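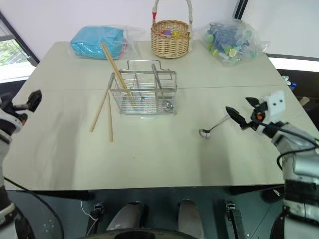 Do chopsticks go in the drainer pointy end up or pointy end down? Pointy end up, so the part that touches your food isn't sitting at the bottom where the water collects.

OK so I asked that in my stories last night and I was not prepared for the replies. People have FEELINGS about cutlery drainers. Making this a thread so I can stop typing the same thing in my DMs.

First, which drainer. Plain stainless wire one, rectangular, two little handles on top, white tray underneath. I bought it the week we moved to Flillville and it has outlived two kettles and a toaster. Get one where the tray comes off! If the tray doesn't come off you will never, ever clean it, and then one day you'll look under there and be sad.

Second, spoons. I go handle down, bowl up. My aunt goes handle up so you don't put your fingers on the eating end when you grab one. She has a point. I still do it my way (mostly, there's usually one in there that went in whichever way it landed).

Don't let the spoons nest though. Two teaspoons cuddled up together stay wet in the middle for hours. Mix them up with forks and chopsticks and the air gets through.

Wooden chopsticks are their own thing. No soaking, no dishwasher. Quick wash with a soft sponge, rinse, towel, then stand them up in the basket overnight before they go in the drawer. I used to put them straight in the drawer and ended up throwing out a whole set from Lemaire that smelled like a basement :(

@ everyone asking about oil: Chalerm Wannasri taught me this one at his noodle class in April. Tiny bit of food-grade mineral oil on a paper towel, rub, leave them out on the table till morning, wipe off the extra. A few times a year is plenty. Not olive oil, it goes sticky and then it goes weird.

Also from his class: if the tip is rough or starting to splinter, that pair is done. Use them for stirring paint or staking a basil plant.

Somebody asked how many pairs I own. I don't know?? More than two people need. We had 19 people over for New Year's and didn't run out, so make of that what you will.

Cleaning the drainer itself: tray off, baking soda and hot water, old toothbrush for the corners where the wires cross. If you have hard water like us, white vinegar on the chalky spots, leave it 5 minutes, rinse really well. I do it when I do the fridge, so not as often as I'd like to claim.

Tamara Neagu replied that she keeps hers inside a cupboard so the counter looks nice. Tamara I love you but please leave the door open, that thing needs air!!

And for the two people who want a wall-mounted one, Skostura has a rail with a hanging cup that looks good in the pictures. Haven't tried it. My walls are rentals and so am I, basically.

Next thread is sponges. How long do you all keep a sponge? Be brave, tell me the real number.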